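Progress report to the Hulme fund, second period
Project: two-arm packing of takeaway orders
Prepared by Denise Goodall, with notes from Mayuree Srisuk and Dennis Sedgwick

Dear Ruth,

Most of this report concerns the stoppage in January, as you asked, but I want to start with the good part, which is that the arms are packing again and doing it better than they were before we stopped. The team has been in very good spirits these past few weeks and I hope some of that comes through.

Where we were before the fault

At the end of the last period we had recorded 1,156 packing runs towards the 3,000 we promised you. The order set was fixed by then: drinks with lids, a cup carrier, straws and a paper bag with rope handles, to be held open by one arm and filled by the other. Bags with handles are a lovely problem. The handle moves when the bag moves, it springs back when you let go, and it gets into exactly the space a gripper wants to use. Mayuree had been making real headway with this and we were running two shifts.

What happened

On a Saturday at 11.40 Dennis was running the cell alone on a long batch. The left arm had hold of the rim of a bag and the right arm was carrying a filled cup towards it. The left gripper stopped reporting its position. The controller should have brought both arms to a halt within a fraction of a second. It halted the left one only. The right arm carried on along its planned path, met the left wrist and pushed against it until its own joint limits tripped. Dennis hit the stop button at nearly the same moment, and from the log we can't say which of the two came first.

Nobody was hurt. Dennis was outside the panels, where he should have been. The cup held cold water, which we always use, and it went over the table and into the front rail. The left gripper had a bent finger and a cracked mounting plate. The right arm needed its wrist joint checked and recalibrated, but nothing in it had to be replaced.

Dennis switched off at the wall, put a tag on the plug and rang me. I'd like it noted that he did everything by the book, and that his written notes from that afternoon saved us days.

What we found

There were two faults, and we needed both of them to get a collision.

The first was in the gripper cable on the left arm. It had been clipped too close to the elbow when we changed the wrist modules in the autumn. Every time the arm folded in towards the bag, the cable took a sharp bend at the same spot, and in the end a conductor inside it broke. It made contact when the arm was stretched out and lost it when the arm was folded, so it passed our morning check every day. That check was done with the arms parked -- stretched out, of course.

The second was ours too, and it is the more serious. When we brought in the Arkia controller we kept a setting from bench testing that lets each arm stop by itself. It's handy on the bench, where you may have only one arm running. It should never have gone near the shared table. Marleny Mamani found it on the Tuesday by reading through the settings file line by line against the old one, and I have rarely been so pleased and so cross at once.

What we have changed

A lost signal from either gripper now stops both arms. Marleny has tested this by pulling each connector in turn, with the arms at slow and at normal speed, and it has held in all 137 trials. The single-arm setting has been taken out of the cell's software altogether, so switching it on again would take a new build and a second signature.

The purple cables on both arms have been replaced and rerouted with a wide loop at the wrist and no clip at the elbow. Cavanus supplied the new ones and were quick about it.

The morning check now includes a slow fold and stretch of each arm with the signal being watched throughout. It adds a few minutes.

No one runs the cell alone at weekends. Mayuree and Dennis drew up the new rota themselves.

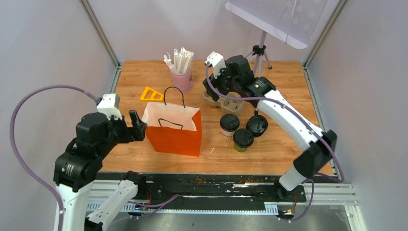
Speed is the one thing we have given up for now. The arms are held to a lower limit whenever both are near the bag, and Mayuree thinks we can lift that in stages once we have a clean month behind us. I am in no hurry. Oddly enough the slower approach has helped with the handles, as the bag sways less and the second arm finds the opening more often on the first try. We would never have tried it otherwise!

Targets and money

We lost just under four weeks. I still expect to reach the 3,000 runs, but the last of them will fall in the next period, and I'd be grateful if you could confirm that the fund is happy with this. The repairs came out of the maintenance line and we are not asking for more.

The Sidwood visit has been moved back to match. They have asked to see the stop test done in front of them, and Marleny is very keen to oblige.

Still open: a written procedure for changing cables, which Dennis is drafting, and an outside review of the stop circuit. I will send you both as soon as I have them.

Denise Goodall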